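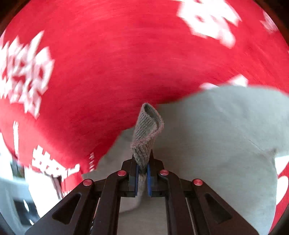

How can a ribbed knit cuff be brought back to size once it has flared at the opening?

In most cases the cuff will recover if it is soaked in cool water, eased back to its original width by hand and dried flat. Cuffs in which the elastic yarn has failed will not recover and need to be replaced.

Filed under: Garment Care > Knitwear > Cuffs and Waistbands

Status: Closed
Opened: 23rd May
Product: Vedau long-sleeved top, grey-brown ribbed cuffs
Submitted through: Tanddale service counter

Reported problem

The customer advises that both cuffs of the garment have widened at the open end and no longer sit against the wrist. The rest of each sleeve has kept its shape. The garment has been machine washed on a warm cycle and hung on a line by the cuffs. The customer requests advice on whether the cuffs can be restored at home, and whether the garment is covered under the Hoarau repair program.

First response

Thank you for contacting Garment Care. Please do not apply heat to the cuffs at this stage. Tumble drying is sometimes recommended for stretched ribbing, but it may damage the elastic yarn and can leave the edge wavy.

The cuff on this style is knitted from 95 per cent cotton, and the balance is elastane. Cotton ribbing loosens with wear and will usually draw in again after a cool wash. We ask that you complete the following steps and report the result.

1. Turn the sleeves right side out and soak the cuffs in cool water until they are wet through.
2. Press the water out against the side of the basin. Do not wring.
3. Lay the garment on a towel. Push the ribs together across the width of the cuff with the fingertips, working from the seam to the open edge.
4. Leave the garment flat until fully dry. Do not pull the cuff over the hand to test it while it is damp.

Customer update

The steps were carried out as written. The left cuff has returned to a close fit. The right cuff is narrower than before but still stands away from the wrist, mainly on the side opposite the seam. The customer notes that the edge on that side rolls outward.

Second response

A rolled edge on one side generally points to a broken elastic thread or to stitches that have been pulled out of line. To check which, hold the cuff at the base and stretch it gently with the other hand, then release it. If the ribs close again at once, repeat steps 1 to 4 for that cuff only. If they stay open, the elastic has failed in that section - further soaking will make no difference.

Customer update

The ribs stayed open. The customer would prefer a repair to a refund.

Resolution

Approved for cuff replacement under the Hoarau repair program. Both cuffs will be replaced so that the colour and tension match. Replacement ribbing is supplied by Skarkus and is cut roughly 2 centimetres longer than the finished cuff, to allow for the seam and turn-back. The garment should be washed, dried and left at the Tanddale counter with the ticket slip pinned to the inside of the collar. Repairs are normally ready within 4 weeks, although items received in July may take longer while the workroom is closed for stocktaking.

Advice for future care: wash in cool water, and dry flat or over a rail at the chest. Pegs should be kept off the ribbing. Sleeves should be pushed up from the forearm and not by the cuff.

Ticket closed with the customer's agreement. To reopen it, reply to the original message and quote the slip.

4 comments | 2 shares

Contact Garment Care | Repairs and returns | Back to top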